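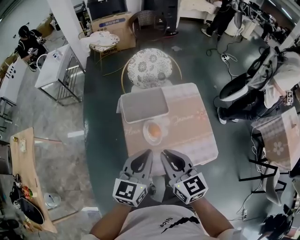 Truloner – results and entries of the Kestano riding club

Truloner is a small collection of tables with the results of the junior show jumping and dressage classes held at the Kestano riding ground. I started it because the results were only on paper sheets in the club office, and parents kept asking for old ones. Last update: June 8, 2018.

What is inside

riders.csv – one line per rider, with a rider number and the age group. Names are left out for everybody under sixteen.
horses.csv – name, breed, height in centimetres, year of birth.
classes.csv – date, type of class, height of the fences, name of the judge.
results.csv – one line per start: rider, horse, class, faults, time, place.

The collection has almost 100 horses and ponies and covers 22 shows. The files are plain text, separated by semicolons, and the decimal sign is a point. Older versions used a comma, so please check your import if you worked with the February files.

How places are written

A place is a whole number. When riders share a place, they all get the same number and the next one is skipped. Eliminated riders have EL in the place column, and riders who retired have RT. An empty place means that the sheet could not be read. It does not mean that the rider did not start.

In dressage classes the column "faults" is empty and the column "percent" is used instead. Where 2 judges sat at the class, the percent is the mean of both. The single marks are on the paper sheets and I did not type them.

Known problems

The pony Brinel appears with 3 different heights. He was measured again after each change of shoes, and I kept the value which stood on the entry form of that show. The horse Heinonen was sold and came back under the same name with another rider, so please do not join the tables by horse name only. Use the horse number.

Times from the first winter shows were taken by hand with a stopwatch. They are given to the full second and should not be compared with the later ones, which come from the light gates.

In the walk-trot classes for the youngest children no places were given at all. Everyone received the same ribbon. These starts are in the results with the word "ribbon" in the place column, which some spreadsheet programs do not like.

Corrections

If you find a mistake, write to Rosemarie Harms at the club office and tell her the show, the class and the start number. A photo of the original sheet helps very much. Halvard Ekström compares the corrections with the judges' sheets and I put them in the next version.

Use

You may use the tables freely for private purposes and for school work. For a printed article please ask the office first, and name the Kestano riding club as the source.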